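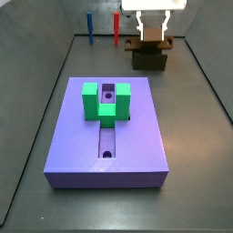 Guoqing Zeng은 댓글에서 브로타노(Brotano) 판본의 2권은 건너뛰어도 된다고 했다. 1권과 3권만 읽어도 줄거리가 이어지고, 2권은 항구 행정 이야기만 늘어놓는다는 것이다. 나도 처음 읽을 때는 비슷하게 느꼈는데, 이번에 합본으로 다시 읽으면서 생각이 조금 바뀌었다.

플룬포트(Flurnport) 연작 합본판은 전체 1,368쪽이다. 장편 세 편과 단편 여덟 편이 들어 있고, 단편 가운데 두 편은 예전 단행본에 없던 것이다. 종이책은 무거워서 누워서 읽기 어렵다. 나는 퇴근 후 책상에 놓고 하루 40쪽씩 읽었다.

배경은 궤도 항구 플룬포트다. 외계 종족과의 첫 접촉이 끝난 지 한참 뒤라서 놀라움이나 공포는 거의 남아 있지 않고, 남은 것은 통관 서류와 체류 허가, 번역 수수료 같은 문제다. 1권은 화물 검사관이 등록되지 않은 승객을 발견하면서 시작한다. 초반 전개가 빠르고 설명이 적다. 용어집이 뒤에 있으니 모르는 말이 나오면 거기부터 찾는 편이 낫다.

문제의 2권은 확실히 느리다. 항만 노조와 한디츠(Handitz) 조합의 협상이 14장에 걸쳐 이어지고, 그동안 우주선은 한 척도 뜨지 않는다. 다만 3권에서 캠벨 선장이 내리는 결정은 이 협상 내용을 알아야 제대로 읽힌다. 건너뛰면 줄거리는 따라갈 수 있어도 선장이 왜 그 항로를 포기하는지 납득하기 힘들다. 시간이 없다면 5장부터 9장까지만 읽는 방법도 있다.

3권은 세 편 중 가장 짧고 가장 잘 썼다. 통신 지연을 이용한 중반의 대화 장면이 특히 좋다. 답이 도착할 때마다 상대의 사정이 이미 달라져 있는데, 작가는 이것을 따로 설명하지 않고 날짜 표기만으로 처리한다. 결말은 열려 있다. 등록되지 않은 승객의 정체도 끝까지 밝혀지지 않으니 그런 마무리를 싫어하는 독자는 감안해야 한다.

단편은 편차가 크다. 「소금 창고」와 「예인선의 밤」은 연작을 몰라도 읽을 수 있다. 새로 실린 두 편은 장편에서 잘라 낸 장에 가깝고, 하나는 끝이 급하다. 이것 때문에 합본을 다시 살 필요는 없다고 본다.

번역은 무난하다. 예전 판에서 권마다 달랐던 직책 이름이 통일되었고, 존댓말 처리도 자연스러워졌다. 외계어 고유명사는 여전히 두 가지 표기가 섞여 있다. 2권의 '오르카이'와 3권의 '오르케이'는 같은 인물이다. 오탈자는 단편 쪽에 몰려 있다.

제본은 튼튼한 편이다. 다 읽은 뒤에도 책등이 갈라지지 않았다. 가름끈은 한 줄뿐이라 용어집을 오가려면 책갈피가 하나 더 필요하다. 지도는 흑백이고 접히는 부분에 항구 중심부가 걸려서 거의 쓸모가 없었다. 전자책에서는 지도를 확대할 수 있지만 용어집 링크가 없다.

단행본 세 권을 이미 가지고 있다면 그대로 두어도 된다. 처음 읽는다면 합본이 낫고, 2월에 나온 2쇄에서 차례의 쪽수 오류가 고쳐졌으니 살 때 판권면을 확인할 것.

별점은 다섯 개 중 네 개.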